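Forum: Kitchen Operations > Equipment and Automation
Thread: Two-arm cell on the pan station, staffing after go-live

wcherkaoui
We run a central kitchen, 3000 portions a day, and Gravora is quoting us a two-arm cell for pan work. The arms move food between pan and plate. Prep, seasoning and cleaning stay manual. Management counts this as 3 positions removed per shift. Has anyone seen that number hold?

pan_line_4
No. We have had a Vurnell cell since March. One cook became the cell operator and one moved to prep. The third position is still on the schedule, mostly covering stops. The log for the first month has 363 stops, nearly all cleared by hand in under a minute. Someone still has to be standing there.

C. Fitzgerald
I do the layouts at Mitollow, so discount this as you like. The stop count depends on the food. Rigid items with a repeatable shape are easy. Soft or layered items deform under the fingers, and the grasp has to be tuned per item. We do that in simulation before the cell is on site, with the pan, plate and counter at their real dimensions.

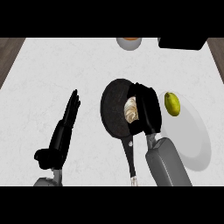 Tuning takes us 10 working days per menu. If the menu changes on a Tuesday, the cell is not ready on Wednesday. Put that in the staffing plan.

pan_line_4
That matches ours, but simulation did not predict grease on the handle or a plate set down off its mark. Those are most of our stops.

C. Fitzgerald
Plate position is a fixture problem. Grease I accept.

gumede_nights
Different point. Our cooks used to rotate through the pan station. Now one person watches the cell for a full shift, and two have asked to be moved off it. Pay grade did not change. Ask about that before signing.

wcherkaoui
Rotation is not in the quote or in our plan. I will raise it. @pan_line_4, does your operator adjust grasps or only reset?

pan_line_4
Reset only. Adjustments go through Vurnell and are billed.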